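# Sorting pens with two arms: a grumpy thread

**1/** I've spent the week with the Wumbei planner on our two-arm cell. The pitch is that you give it a goal ("put the stationery in the tray") and it sorts out who does what. I have doubts. Thread.
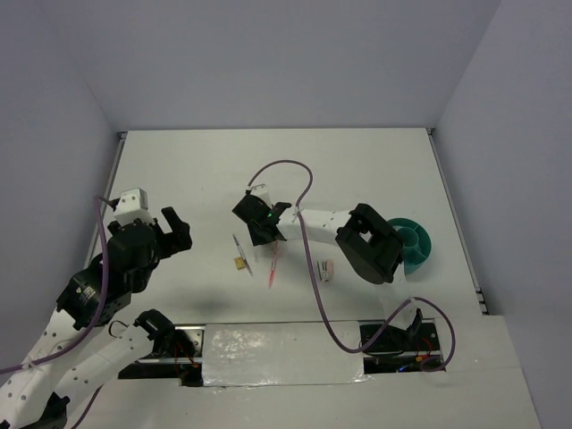

**2/** The job is dull on purpose. Pens, a small tan block, a round teal tray with compartments. A child would do it while talking about something else. If your planner needs a harder task to look good, I'd like to know why.

**3/** First complaint: "bimanual". In most of the runs I watched, one arm went down to the pens and the other held its fingers open at the middle of the table. That is one arm working and one arm waiting. The log calls it "coordinated".

**4/** I went looking for where that word comes from. The log prints "coordinated" whenever both arms have a valid trajectory. A trajectory that says "stay where you are" is valid. So you can get a perfect coordination score by parking one arm. Lovely.

**5/** Rachid Kamel, who wrote a good chunk of the scheduler, told me this is "a reporting issue". Fair enough. But the reporting is what ended up on the slide, Rachid.

**6/** Second complaint: cables. Each of our arms has a purple cable that swings out in a big loop. The collision model has links, brackets, grippers, walls and table. It has no cables. As far as the planner is concerned they don't exist.

**7/** You can pad the links to cover the loops. I tried it. Pad enough to be safe and the planner refuses half the table. Pad less and you're back to hoping. There is a flag called `soft_obstacles` and the docs page for it is one sentence long.

**8/** Third: perception. A thin silver pen lying on a white table is a rotten thing to segment, and I don't blame anyone for that. I do blame the Pedus detector for returning a confidence of 1.0 on everything it keeps. That's a yes/no answer dressed up as a number.

**9/** The pen with the red tip and the see-through barrel is worse. The detector is fond of the tip and vague about the rest, so the centre of the grasp drifts towards the red end. Look at the poses before you blame the gripper.

**10/** And the tray. When an arm's own elbow bracket covers part of it from the camera's side, the fit uses whatever rim is left. It's a circle, so that ought to be fine. Which compartment is which is another matter, because the dividers are what you lose.

**11/** My fix was boring: work out the tray pose once at the start while both arms are tucked away, then keep it until something touches the tray. Took an afternoon. Rostyslav Skoryk says it's cheating. It's called remembering.

**12/** Numbers, for those who scrolled straight here. 600 planning calls replayed offline from saved states, same machine, default settings. 154 came back with "no solution". I reran those with a different random seed and all but 32 solved.

**13/** Read that again if you're planning to put this on a production line. Most of the "no solution" answers meant "I didn't find one before I got bored". The message is the same either way, and it shouldn't be.

**14/** The usual reply is "just retry". We do, up to 3 times. Then the retry wrapper swallows the first failures and the dashboard says everything's fine. If you use the Zutasero dashboard, turn on raw attempts. It's off by default, under Advanced, second tab.

**15/** Some credit. Replaying a plan from a saved state is excellent and I'd keep it over every other feature. The bases run in a track along the front of the table, and the planner treats that extra axis properly without being told off. Sivville's old one never managed it.

**16/** The path timing is decent too. I expected jerky and got smooth. I've removed two paragraphs of moaning from my notes as a result.

**17/** What I'd want before saying anything nice in public:
- a separate code for "timed out" and "proved impossible"
- cables in the model, even badly
- a coordination score that drops when an arm is parked
- detector confidences that mean something

**18/** To the people asking if a learned policy would do all this better: maybe. Show me the same replay test with the failures left in. I asked two teams in December and I have one video with music on it.

**19/** Config and replay script go up once I've taken my passwords out of them. If your numbers are different, post your seed and your timeout along with them, please.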